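4. Setting up the sorting table

Read this section before you tip anything out. Most people do it the other way round, and Section 7 was written for them.

1. Push the two tables together until the edges meet. Small screws will find any gap wider than 2 mm.

2. Put the laptop towards the back of the right-hand table and open the Plukby parts list.

3. Stand the divided cardboard box to the right of the laptop. Leave the compartments empty for now. 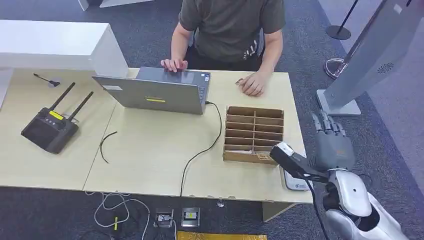 Fig. 4. Laptop, cable and divided box on the right-hand table.

4. Bring the laptop's cable over the front edge of the table and down to the floor.

CAUTION: A cable over the front edge is also a cable at knee height. Keep your chair, and your knees, well to one side of it.

5. Sort one bag at a time. The full Dillach kit has 285 parts, many of which look like each other and are not.

Note: Label each compartment before you fill it. "I'll remember" is not a label.

6. Spare cables go in last — all of them, including the one you think belongs to something else.

If a part is missing after 30 minutes of looking, quote code 2099 when you order another.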